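Workbenches & Desks > Tidying and storage
Topic: Loose cables on a white table, what do you do with yours?

mprado
Posts: 15
Okay, small problem, but it's been bugging me since September. We have a big white work table against a plain white wall and I love it. Bright, easy to wipe, you can find a dropped screw in a second. What I can't get on top of is the short cables. I bought a batch of blue ones so they'd stand out from all the black ones, and they do stand out, which means I now get to see very clearly how many of them never go back where they belong!

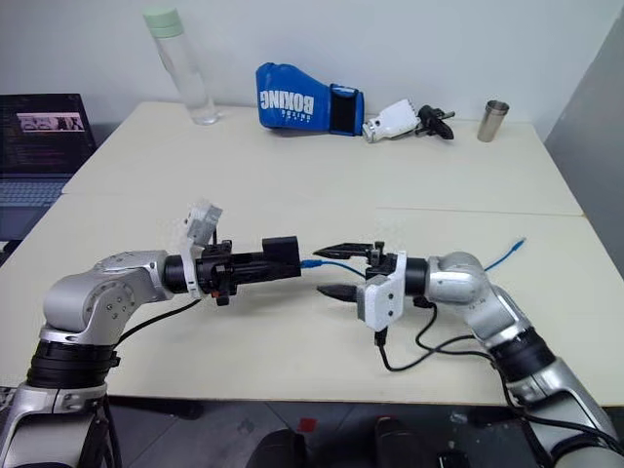
Blue cables on the white top. See the one lying over on the right, toward the back? That's the kind I mean.

I've tried a Kivex tray (the shallow one with the dividers) and it lasted a few weeks before it turned into a tray of knots. I've tried hooks under the edge, but you have to bend down for them so nobody bothers. I'm thinking of a peg strip on the wall, except I really don't want to lose the plain wall. Any ideas? I'm not after anything fancy.
– Marcelino

solderandsocks
Posts: 3,000
Peg strip, no question. I know you said you like the wall. I liked my wall too. But a cable hanging straight down by its plug can't tangle with anything, and a tray is just a drawer you haven't closed. Mount it low, maybe a hand's width over the table, and you still get your nice blank wall above it.

Also, the blue was a good call, don't go back on that. Everything in my place is black and I spend half my life tracing things with one finger.

tinabench
Disagree with socks on the strip. I had one and the metal ends swung around and tapped the paint every time somebody leaned on the table. Little gray marks all over. If you do it, stick a piece of felt behind it.

What worked for me was a plain upright cup, a heavy one so it doesn't tip. Fold the cable in half, soft loop up, ends down. You grab the loop. Short cables only, anything longer than your arm wants its own hook.

solderandsocks
Ends down in a cup is how you get crumbs in your connectors, Tina.

tinabench
Who is eating over their cable cup??

solderandsocks
I'm not answering that.

oldgarageguy
I'd ask a different question first. How many of those short cables do you use in a week? I went through mine one wet Sunday and kept four. The rest went in a shoebox with the lid taped shut, and I wrote the date on the lid. If I don't cut the tape in a year the box goes. I've done this with clamps, drill bits and my wife's extension cords (do not do it with your wife's extension cords).

mprado
Ha, okay. The shoebox might be the grown-up answer. I'm fairly attached to my spares though. Every time I throw one out I need it by Friday.

Tina, I like the cup idea, and there's already a metal one living on that table. Might have to fight Ken for it.
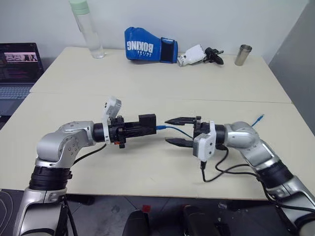
Kenneth Pringle
Moderator, Workbenches & Desks

Marcelino and I share that table, so let me put in my side before he takes my cup. It's the brushed metal one over in the back right corner and it's not for cables, sorry. Get your own.

I'd also say the cables are the smaller half of it. The bigger half is that the back of the table is a shelf now. There's a water bottle with the mint-green cap, there's a blue boxing glove lying there with BOXING upside down, and every time I wipe the top I have to pick all of it up, wipe, and put it all back. Guess how often I wipe the back half.

And then the seam. It's two tables pushed together, one in front of the other, and the join goes right across the middle. Great for space! Terrible for anything thin. If you slide a sheet of paper toward the back the edge goes down the gap, and crumbs and bits of wire live in there forever. I've been wanting to do something about it for ages. I looked at Druria's one-piece tops but the delivery alone made me close the tab. So if anybody has a fix for a seam that isn't "buy a bigger table", I'd like to hear it. Mods can drift off topic too.

tinabench
Aha, so it IS a cup household.

For the seam: clamp from underneath first. I used a pair of the flat Gunnlaugsson clamps, one near each end, and then ran white Zaveo edge tape along the top. The tape alone doesn't hold because the two halves still creep apart when somebody pushes on one. Clamp, wipe with alcohol, tape, press it down hard with a spoon.

oldgarageguy
Tape on a work surface collects a gray line of dirt on each side within a month, and then it looks worse than the gap did. Check your feet first. On my pair one leg was low, and once I'd shimmed it with a bit of cardboard the join closed up so tight I forgot about it. Free, too.

tinabench
Mine's been down two years and I wipe it. But sure, level the legs first, that's fair.

solderandsocks
Or a big desk mat right over the join. One piece, gray, so you stop seeing every speck. I know, I know, he likes the white.

mprado
I do like the white! A mat would slide around, and I'd lose the thing where I can find a dropped screw.

Ken, I'll trade you. I'll level the legs if you help clear the back half, and then we can argue about whether a bottle is allowed to stay. I say yes, people have to drink.

Kenneth Pringle
Moderator, Workbenches & Desks
Bottle stays if it has its cap on. Glove goes on a hook. I've got a torpedo level in the car, so no excuses about the legs.

oldgarageguy
Measure before you shim, and do it with everything you normally keep on the table still on it. Mine sat different once it was loaded.

mprado
Good tip, thanks. Ordered a short peg strip last night as well, plus felt for behind it (thanks Tina). It's going up low like socks said. If the paint gets marked I know who to come and complain to.

solderandsocks
Put the blue ones on the left and the black ones on the right, and leave a couple of empty pegs at the end.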